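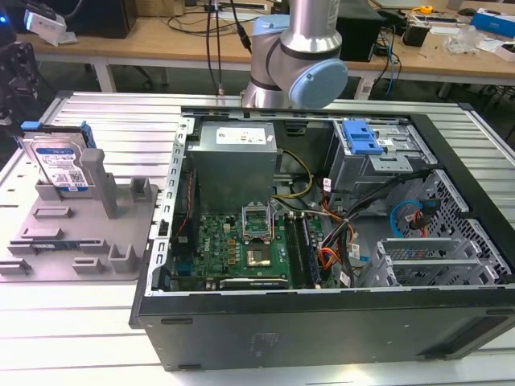 An open desktop computer case on its side, power supply top left and the processor showing.

Pongsiri Street Band Festival: where we've got to
6 June report to the Unitz Fund

Hello all,

You asked for something short and readable instead of the big form, so I've written it the way I'd tell you over a cup of tea (the budget sheet is coming separately, with the receipts in order this time!).

The main news is that we have a bill. Nearly all the bands we wrote to in the winter have said yes, including the brass lot who couldn't make it last time because their van died on the way. We've got brass, skiffle, a ukulele group, two choirs and a very loud samba outfit who want to finish the first night and will probably get their way. The accordion trio are still a maybe. They've another booking that weekend in October and are trying to do both, and I've told them we need a yes or no before the posters go off.

The hall at Gesus is booked and the deposit is paid. It holds 200 sitting down, fewer if we leave room for dancing, and I really want to leave room for dancing. The outdoor stage will be in the market square again, at the bottom end by the fountain, where the sound doesn't bounce off the bank quite so badly. The council have the road closure form. I rang to check and they do have it, they just haven't looked at it yet.

The workshops are the part your money is mostly paying for, so I'll go on a bit. We said we'd run 5 before the festival and we've done three. The first was washboard and spoons and it was packed – we ran short of thimbles and had people sharing. The second was harmonica for beginners, a bit quieter, but almost everyone stayed to the end and several asked when the next one was. The third was songwriting for teenagers and I'll be straight with you, it was thin. I'd put it on in exam season, which was daft of me. I'd like to run it again in the summer holidays if you're happy for us to use the leftover room hire money for that. The tutor is willing.

The loan box has been a lovely surprise. We asked for old instruments and thought we'd get a few recorders, and we now have 30 things in it, among them a decent tenor banjo and a euphonium with a dent the size of a saucer. The Fatitz repair shop is looking over the brass for us at a reduced rate. The strings I can mostly manage myself.

Tickets go on sale once the posters are out. Hall tickets are priced as in the bid, the square is free, and under-sixteens get into everything for nothing. We're printing 1000 programmes, same as before, on the cheaper paper. It took the ink perfectly well when the printer ran us a test sheet.

Now the worries. The PA hire has gone up, and by more than I'd allowed for. I've had a second quote which is better but doesn't include anyone to work the desk, so we may end up in much the same place. I can cover the gap from the contingency, though that leaves the contingency looking rather bare. We're also short of beds for visiting players – if anyone at your end has a spare room within reach of Gesus, please shout.

Still to do before I write again:
Road closure confirmed
PA booked, one way or the other
Last two workshops (jug band, and singing in harmony)
Posters to the printer
First aid cover for the square
An answer from the accordions

Could you let me know about moving the room hire money by the end of the month? The school needs to hear from me about the dates, and they lock up for the summer not long after that. You'd be very welcome at the jug band one too, by the way. Bring a jug if you've got one.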